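4.2 Requests sent before a block

The second group of cases covers regulators that wrote to a platform before going to court. We coded 135 letters sent by the telecom regulator in Ciddale over 16 months, ending in December. Most asked where user records were stored and who could read them. Replies were scored by Nga Doãn and Phong Dương, working separately, and differences were settled by a third reader. 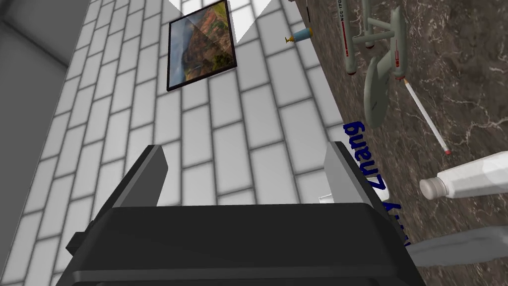

Figure 3. Rendered view with open gripper and tiled wall.

A reply counted as complete only if it answered every numbered point in the letter. By that rule, 126 replies were incomplete. Many repeated the platform's public privacy terms and left the storage question alone. Rakamton, the largest of the networks in the sample, sent the same two-page text each time — only the reference number changed.

Court filings followed a different path. The regulator did not have to show harm to any one user, and judges rarely asked for it. Khúc and Từ read this as a sign that the local storage rule

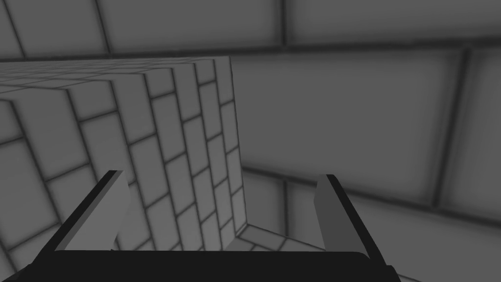 was treated as a formal duty, with the missing answer itself taken as proof of a breach. Our coding supports that reading for the first-level courts. On appeal the picture is less clear, and in the Brusance case the order was sent back for a new hearing.

Access providers were then given the list of addresses to block. Small providers were slower to act, and over 200 of them had no staff member assigned to the task. 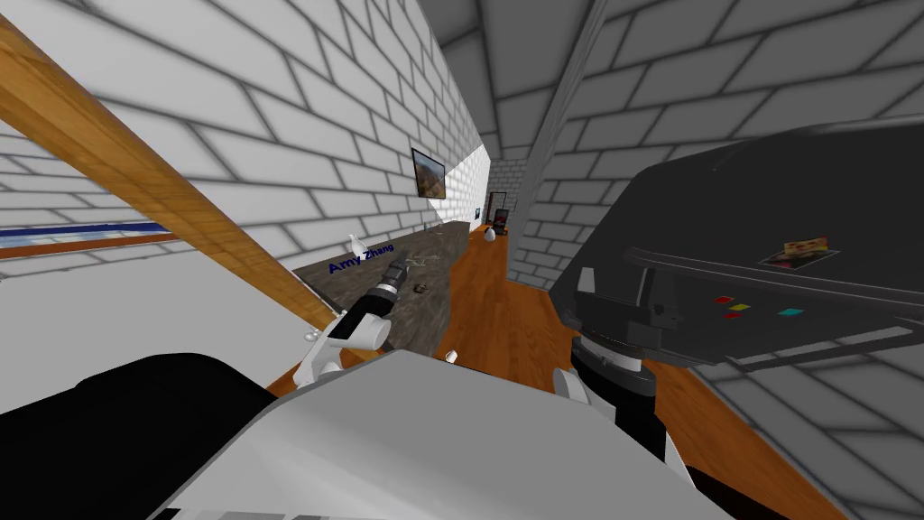 Figure 4. Rendered corridor with brick-patterned walls and plank floor.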